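**Split toning** is a photo editing method in which one color tint is applied to the shadows of an image and another to the highlights. It began as a darkroom effect on black-and-white paper and is now a standard control in raw editors, where it is often sold as part of preset packs.
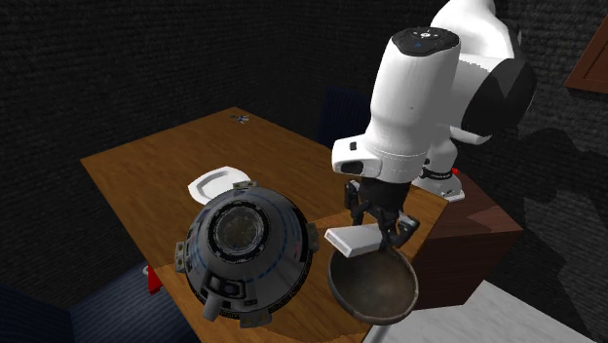 ## Controls

Most editors provide a hue and a saturation slider for each of the 2 tonal ranges. Hue is set in degrees. Saturation runs from zero, which leaves the range neutral, to 100. A balance slider moves the point at which one tint gives way to the other. Moving it toward the highlights lets the highlight tint reach further down into the midtones.

Pimon, a raw editor first written by Davoud Ghaffari, adds a third range for midtones. Its tints are applied after the tone curve, so a change in exposure also changes which pixels fall into each range. Kozma applies them before the curve. Presets moved between the two programs therefore do not match, even with the same numbers entered.

## Common settings

The most widely used pairing is blue or teal in the shadows with orange in the highlights. Low saturation values are usual in portraits, as skin tones shift quickly. On monochrome files a single warm tint in both ranges gives a result close to sepia.
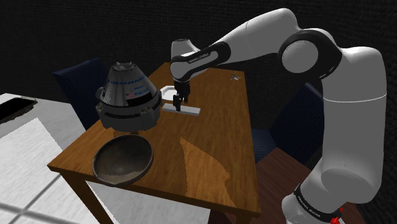 Strong shadow tints tend to show banding in 8-bit files -- mostly in smooth areas such as night skies. Working from the raw file and exporting at 16 bits reduces this. Noise in lifted shadows also takes on the tint and becomes easier to see.

## Preset formats

Cuden stores split toning values in a plain text file next to the image. Bultis writes them into a catalog and can export them only as part of a full preset. A converter by Keerthana Nambiar reads both formats but drops the balance value, which has to be entered again by hand.

## See also

- Color grading
- Duotone
- Tone curve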